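An afternoon with the grippers at Ikier

24 Nov 2019 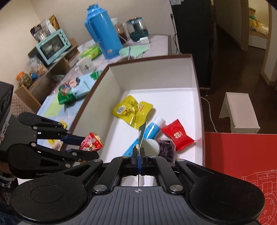
Snacks and the white box, with both grippers holding something.

I went to the open day at Ikier mostly because Sanaa Shawky had a spare spot and I had nothing planned. It took us 52 minutes to get there with the traffic.

The first part was a talk by Gwenaël Aubert on how they teach robots to pick things up. A person holds the grippers and does the job by hand, over and over, and the recordings go into training. I had expected an arm doing it alone. They do have one, called Culano, but it was down for repairs and they hope to show it in December.

The task was snacks and a cardboard box. Sơn Tô went first and made it look easy. One of the grippers says GenRobo on the housing. They were heavier than I expected, and my wrists noticed after 10 minutes. Foil pouches slide around when you pinch them. Thin flat packets are easier if you get them standing up first, and the light blue and white tube was the one I kept fumbling.

Hưng Bạch told me they had 910 recordings of this task so far and wanted a lot more. Mine probably won't be much use to them. I dropped the same packet 3 times.

Tea afterward, then home. Sanaa wants to go back when the arm is running.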